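Rirnlow

Rirnlow is a task planning and control program for two-armed robots with humanoid hands. It was written at Cernow by Kibet Makori and Yee-man Mak and first released in December 2021. It is used mainly to test kitchen and table tasks in simulation.

The planner takes a short written goal and splits it into steps such as reach, grasp, lift and release. Each step is assigned to one arm. A separate controller turns the step into joint commands, and the planner checks the state of the objects 6 times a second. If a grasp is lost, only the current step is planned again.

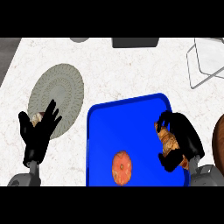
A simulated countertop task, with the right hand holding a croissant at the edge of a blue tray.

Object positions can be read directly from the simulator or estimated from rendered camera views by a perception module called Au. The module was added by Sum-yee Su. It handles partly hidden objects by keeping their last known position for up to 90 control cycles.

The standard test set has 3000 starting layouts, which vary in the placement of food items, trays and placemats. Results are logged by step, so failures in planning can be told apart from failures in grasping. Later versions added a replay viewer.

See also: Flurkberg (simulator)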